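OK so I finally got to a Rarbridge home game and I have to talk about it. Twenty-over cricket under lights, in February, wearing my big coat!

Gate count was 2,262. For a club side! Last time I went they had 900 and half of those were there for the barbecue.

Bergeron won the toss and batted, and the first 6 overs were wild. 61 without loss. Everything short went over the rope and everything full went straight back past the bowler.

Then Rarbridge brought on the spinners from the Kallen Road end and the whole game turned. Four wickets for 19. The left-armer was getting it to grip and jump — I was right behind the arm and still couldn't pick which one was going on straight. 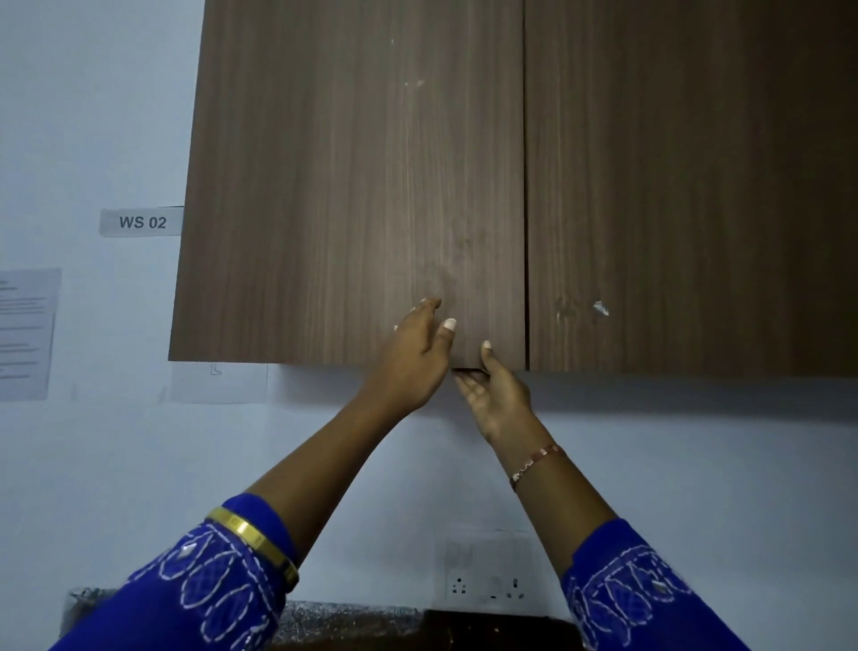
Bergeron got to 148, which felt about ten short on that pitch. The chase was nervy the whole way. The number five just kept running twos, hard, every single ball. Best running I've seen at this level in years.

8 needed off the last over. Dot, two, dot, one, and then she got down on one knee and swept it flat over square leg for six. The noise!!

Shout out to the Joma Stand end for singing through all of it, including the drizzle.

Next up is Bergeron away. They play much better at home and the boundaries are tiny, so bring a helmet. I've already got my ticket.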